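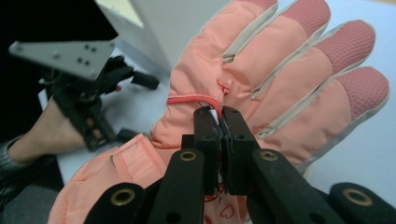
Ukine wrote in to say that a whole winter of wet mittens had been dried on one of these and not a single liner had gone stiff, and would we please stop hiding it at the bottom of the catalog. So it has a page of its own now!

Vanari Boot and Glove Dryer, four-post

We've had this dryer on our own mudroom floor since the first batch came in, and it is one of those things you start using for everything. Ski gloves and boots, sure, but also rubber garden boots, kids' snow mitts, a bike helmet, the hat somebody dropped in the creek. You slide the item over a post, turn the dial and go make dinner. Air comes up through the post and out of slots near the top, so it reaches the fingertips and toe boxes first, where the damp likes to sit.

The air is warm, never hot. That matters a lot with padded gloves, where the lining is often a separate layer held in at the fingertips. Dry it too hard (on a radiator, say, or in front of the wood stove) and the lining can shrink or pull loose, and then you spend the rest of the season poking it back in with a pencil. We've all done it.

What you get

Base unit with fan and heater
Four upright posts, push-fit
Two glove extenders with spread tips
Drip tray, lifts out from the front
Wall bracket and screws
Printed guide

Details

Timer: up to 90 minutes, then shuts off
Cord: 26 inches, exits left or right
Heat settings: fan only, low, normal
Finish: gray base, black posts
Part number: 915

The cord is short, we know. It keeps the thing from becoming a trip hazard by the back door, but measure to your outlet before you order. If you're mounting it on the wall, leave room above for tall boots. Ski boots are the ones that catch people out.

How long does it take?

Thin gloves that are only a bit sweaty need 40 minutes on low. Thick insulated ones want a full cycle, and if they've been properly soaked, squeeze them first and run a second. Leather palms do best on fan only overnight. The timer won't cover that, so turn the dial backward past zero and it stays on until you switch it off. The fan is a soft hum on low, and you can sleep in the next room without hearing it.

A few tips we've picked up

Open the cuffs all the way and loosen any wrist strap before you put a glove on the post. Pull removable liners out and give them their own post. If your gloves have drawcords, tuck the ends away from the slots. Empty the drip tray after snowy days, particularly if you've had four boots up there at once. Gloves that need washing should be washed before they go on, and check the label for that, as fabrics vary quite a bit.

Will it fit my old Gaete base?

The posts will, yes. The glove extenders fit the Gaete as well, though they sit a little looser and you may want to give them a twist as you push. The drip tray is a different shape and won't swap.

Goes well with

The Cletora hanging rail is lovely above it for hats and neck warmers. It catches the leftover warm air, and it folds flat against the wall in summer. Extra glove extenders are sold in pairs, and for a family of four we'd get one more pair.

Spare trays and posts are kept in stock all year. Shipping slows down a little in December.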